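4. Sealing the joint behind the worktop

The Leno kit comes with a tube of sealant, a plastic smoothing tool and a roll of tape. The leaflet in the box says the whole job takes 18 minutes. I have fitted a fair number of these and would set aside the evening.

4.1 Scrape out all of the old sealant. The leaflet says you may go over the top of it if it is "sound". I have yet to see new sealant hold well on old.

4.2 Wipe both sides of the joint with the cleaner and leave them to dry.

4.3 Run the tape along the wall side, then along the worktop, leaving a gap of 6 mm between the two strips.

4.4 Cut the nozzle at a slant. Start with a smaller hole than you think you need.

CAUTION: Open a window. The tube is marked "low odour" – whose nose they tested it on is anybody's guess.
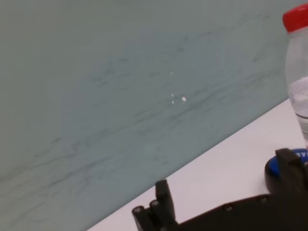 Choosing a colour is where most people go wrong, and the chart on the Leno box is not much help. It offers "stone", "mist" and "cloud", and Desmond Begay at the Achterberg shop could not tell the last two apart either. With a white worktop against a grey-green wall panel with darker streaks, I would match the worktop and forget the panel. No single tube will match a streaky pattern, whatever the box promises.

4.5 Fill the joint in one steady pass. If you have to stop, stop in a corner.

4.6 Smooth it once with the tool, then peel off the tape while the sealant is still soft.

4.7 Keep water off it until the next day. The "2 hour shower-safe" claim on the front is, in the small print, for a thin bead in a warm room. My kitchen in Nidurdale in February is no such thing.

NOTE: Flomodwood sells a finishing spray to go with the kit. A drop of washing-up liquid in water has done the same job for me every time.

If the bead pulls away from one side later on, cut out the whole run and go back to 4.1.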